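Brallside repair café adds washing-up table

September 12, 2026

The monthly repair café at Brallside community hall has added a kitchen table to its sessions, where visitors can swap worn washing-up sponges and brushes for new ones and pick up advice on making them last.

The table is run by Fergal Kavanagh, who worked in school kitchens for 34 years. He started it after a trial in April, when a box of 40 sponges went in a single afternoon.

"People come in with a toaster and go home talking about their sink," he said. "Most of them keep a sponge far too long and then bin it. It could have had another fortnight on the bath or the bike."

Sponges cost 40p each, or nothing if an old one is handed in. They are the ordinary two-layer kind, with a green scouring side and a softer side for wiping. Mr Kavanagh suggests keeping one for dishes and a second for worktops, and cutting a corner off the second so that the two do not get mixed up. He advises against using the scouring side on non-stick pans or varnished wood.

Gadisa Negussie, who looks after bookings at the hall, said the table had brought in people who had never been to a repair session. The café has £350 left from its spring appeal and will spend part of it on dish brushes with replaceable heads, which several visitors had asked for.

Electrical repairs carry on as before at the far end of the hall, with sewing in the side room. Anyone bringing a lamp or a radio is asked to book a slot first. There is no need to book for the washing-up table.
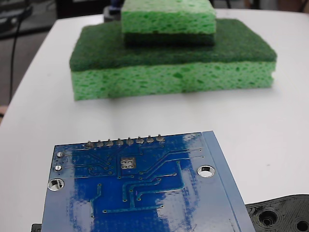 How often should a kitchen sponge be replaced?

Mr Kavanagh changes his every 2 weeks, or sooner if it smells or starts to come apart. Between uses he rinses it, squeezes it out and stands it on its edge to dry.

The next session runs from 10am until 1pm. Entry is free and tea is available. Bartosz Wysocka is looking for helpers for the winter sessions and can be found at the front desk.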